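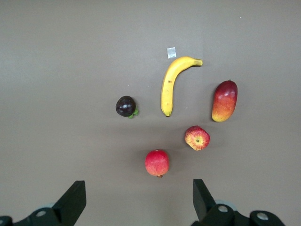

Eating Well on a Travel Day

I fly out of Grestbridge more often than I'd like, usually on the early departure, and over the years I've worked out a little kitchen routine for the night before that saves me a small fortune at the gate. It takes 2 minutes once you've got the hang of it, and my stomach is a good deal happier by the time we land!

Fruit first

Whole fruit travels better than cut fruit. A banana goes at the very top of the bag, or in a coat pocket, and gets eaten before boarding. Pomegranate is lovely but messy, so seed it at home over a deep bowl of water – the pith floats and the seeds sink – then drain well and pack them in a jar with a tight lid.

Mind the spreads

Peanut butter, hummus and yogurt can all be counted as liquids at security, so spread them on the bread at home. Check the rules where you're landing, too. My friend Francine Lachance lost a whole bag of plums on arrival in Drenby, and she still brings it up every February when we book our trip.

The fridge you leave behind

Use up the milk, freeze the bread in slices, and take the trash out last thing, after the breakfast dishes. If you're going for more than a week, prop a note on the kettle listing what's in the freezer. You'll be so glad of it when you come in at midnight, hungry, with the suitcase still in the hall.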